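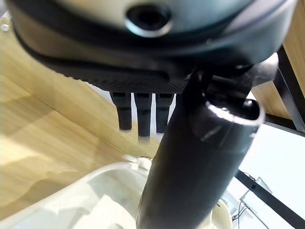

How much should a first pair of snowshoes cost? For most people who plan to walk groomed or well-used trails a few times each winter, 233 dollars is plenty, and a good used pair can be had for less than half that.

The answer changes once you leave the packed trail. Deep snow asks for a longer deck, steep ground asks for better crampons, and both push the price up. We spent the better part of a winter out of Hutchins with four people who walk on snow for very different reasons, and asked each of them what they look for.

Imani Castellanos fits rental shoes at the Tanemeck trail center. She starts with weight, and she means the weight of the walker with a pack on, boots included. A person carrying a day's food and a spare jacket can be well over the number they give at the counter. Her rental wall runs mostly to shoes 25 and 30 inches long. The shorter ones go out first in the morning, because they are easier to turn in the trees, and by afternoon a few have come back to be swapped for something that floats.

Bindings cause more trouble than decks. Castellanos has renters put theirs on indoors, take them off, and put them on again with gloves. Ratchet straps are quick but the teeth can ice up. Rubber straps stay soft in the cold and cost little to replace. The dial type found on the Plukik touring model holds the foot evenly, though the cable has to be checked at the start of the season and it can't be fixed easily on the trail.

Barrett Achterberg has led trips up the Zunia ridge for years. The top is at 2,827 feet, and the last stretch is steep enough that he won't take anyone up it in shoes without side rails. Toe crampons do the work on the way up. On a slope that has to be crossed sideways, the rails are what keep the shoe from sliding out. He also likes a heel lift, a wire bar that flips up under the boot and takes strain off the calf. Some walkers never use theirs. He uses his on every climb.

Poles are another matter on which people differ. Achterberg carries two with wide baskets and shortens them going up. Reet Ozoliņš, who walks the flat river loop most mornings before work, carries none and says she has never missed them. Her shoes are 20 years old, with aluminum frames and a deck she has patched twice. She stores them hung by the tails in an unheated shed. Before that she dries the straps by hand and wipes down the crampons to keep rust off the points.

For boots, anything waterproof with a stiff sole and some insulation will do. Ezekiel Villanueva raced in trail runners with neoprene covers and still walks that way, but he keeps moving and is rarely out longer than two hours. Anyone stopping for lunch will want a warmer boot and gaiters to the knee.

The Tanemeck center opens its snow trails in November if there is enough cover. Rentals start at eight in the morning, and shoes are due back by four.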